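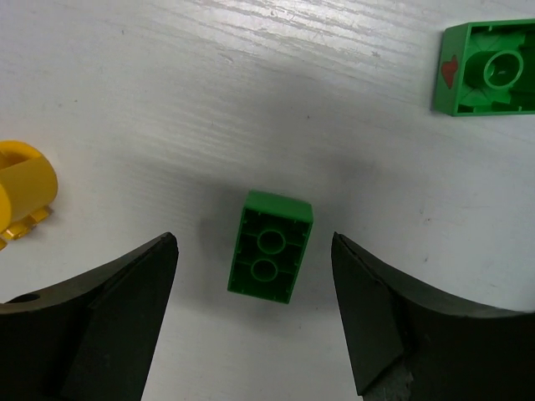

Kellusmont Large Building Bricks, Green, Tub of 85

The tub says "fits all major brands." We'd take that with some salt. Pinbridge has tried them with one other make, and the grip was fine on the long bricks, a bit slack on the short ones.

Hollow underneath, with tubes down the middle and thin ribs along the inside walls. Crumbs get in there - plan on a bottle brush.

"Lifetime color" is the maker's claim. Ask us in 11 years.

Item 297. Questions to Efren Manalo.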